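*Updated Oct 9, 2026, after the last round of questions.*

## 4. Setting up your veg box round in Sisteo

Right, if you've got this far you've installed Sisteo, made yourself an admin login and written the password down somewhere sensible. This section is the bit where it starts to look like your own box scheme, with your own drop points and your own customers in it. Set aside an evening. I did mine in two, but I kept stopping to look things up in old notebooks.

I run a small round called Baidoo, so my settings show up all the way through. Swap in yours as you go.

### 4.1 Add your drop points

1. Open **Places** and press **New drop point**.
2. Give it a name your customers would use. Mine says "Porch by the chapel" and not the postal address, and I get far fewer lost boxes.
3. Put the postal address in the second field anyway. The route planner needs it.
4. Set the opening and closing times. If people can collect at any hour, tick **Always open** and leave the times blank.
5. Press **Save**. Do this for each drop point before you touch customers.

**Note:** You can rename a drop point later on, but please don't delete one that has customers attached. Sisteo moves them all to "Unassigned" and they quietly vanish from your packing list. I lost a whole street this way!

### 4.2 Set your box sizes

Sisteo arrives with three sizes already made up, and they're a bit odd (the "Family" one seems to have been designed for a rugby club). I'd clear them out and start again.

1. Go to **Boxes** and archive the ones you don't want.
2. Press **New box**, type a name and a price.
3. Under **Contents**, choose **By weight** or **By item**.
4. Fill in the slots. A slot is just a space in the box, such as "roots" or "leaves", and you decide each week what goes in it.
5. Tick **Allow swaps** if customers can say no to things.

I went for by item on nearly everything. Carrots come out of the ground in every size going, and if you pack by weight one person gets a single monster and the next gets a handful of tiddlers. Mind you, by weight is easier on your costs, so if your margins are tight — mine are — you might want it for potatoes at least.

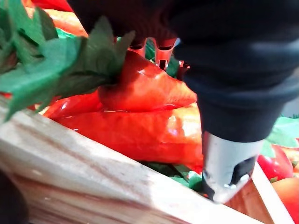

Tahmineh Kiani wrote in to disagree with me on this one, and I've left her comment as it came: I packed by item for two seasons and it drove me up the wall. Everyone picks the big roots first and the last boxes of the day look mean. We went over to weight for all roots, with a note on the slot saying "mixed sizes please", and the grumbling stopped.

Fair enough. If you'd like to try it her way, open the slot, press the little pencil and type your wording into **Packer's note**. It prints in bold on the packing sheet. Keep it short, as anything longer than a line gets chopped off.

### 4.3 Bring in your customers

You can type customers in by hand, but if you've got more than a screenful I'd import them from a spreadsheet.

1. In your spreadsheet, make the columns **Name**, **Email**, **Drop point**, **Box** and **Start week**, in that order.
2. Check that the drop point names match what you typed in 4.1, letter for letter. A stray space at the end counts as a different place.
3. Save it as a CSV file.
4. In Sisteo, go to **Customers**, then **Import**, and pick your file.
5. Read the preview before you press **Confirm**. Rows in yellow have a problem.
6. Fix the yellow rows in the spreadsheet and import again.

**Caution:** The import takes 1,000 rows at a time. Anything past that is skipped with no warning at all. Sibusiso Masilela had 2,292 rows of past and present customers in his file and couldn't work out where half of them had gone. Split the file up first, or do as he did in the end and take out everyone who'd left, which got him down to 898.

**Caution:** Switch off **Send welcome email** before you import. It's on by default, and your long-standing customers will get a message welcoming them to a scheme they've been in for years.

### 4.4 Print a test packing sheet

1. Go to **Packing** and pick next week.
2. Choose one drop point only.
3. Press **Preview** and compare it with your old list, name by name.
4. If it looks right, print it.

Printing has its moments. On my Zedau label printer the last column drops off unless I set the margins to **Narrow**, and Quang Kim tells me his does the same. On ordinary A4 it behaves.

If a name is missing, look in these places, in this order:

- **Start week** is set too late
- the customer is paused
- the drop point is "Unassigned" (see 4.1)
- the box was archived after the customer was added

### 4.5 Holidays and pauses

Customers can pause themselves from their own page, up to 2 days before packing. To change the cut-off, go to **Settings**, then **Round**, then **Pause deadline**. I wouldn't make it any shorter if you buy anything in, and I'd check with your grower first if you don't grow your own.

Payments come next, in section 5. Have your bank details to hand.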